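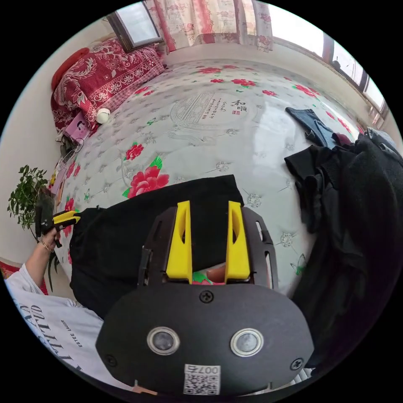 Gidau has suspended use of its hand-held grippers for garment folding after a fault in the finger return mechanism pinched an operator's thumb, the company said in a notice dated 27/02/2025.

The operator was folding clothes on a bed when one finger of the gripper failed to open on release. It then sprang back while she was freeing a sleeve by hand. She had a bruise and a small cut and went back to work after 2 days.

Darmawan Harahap, who leads hardware at Gidau, said the cause was a return spring that had slipped off its seat. The spring is held by a clip supplied by Stukau. On the failed unit the clip had cracked at the bend. Inspection of 18 grippers from the same batch found 5 more with cracks in the same spot.

The fault also affected recorded data. With the spring off its seat, the finger lags behind the trigger, and the logged opening no longer matches the true one. Gidau has pulled 729 folding recordings made with the cracked units and will check each against its video before any are used for training. Work with dark garments will be reviewed first, as finger position is harder to confirm by eye against black cloth.

A similar report was filed in November at the Requena site but was closed as wear. Patricio Esteban, safety lead at Dremum, which runs the home sessions under contract, said that report should have led to a batch check.

Replacement clips in spring steel are being fitted. Until a unit has been refitted and signed off, operators are told to set the gripper down and release the trigger before touching cloth held between the fingers. Sessions that do not use the grippers are continuing.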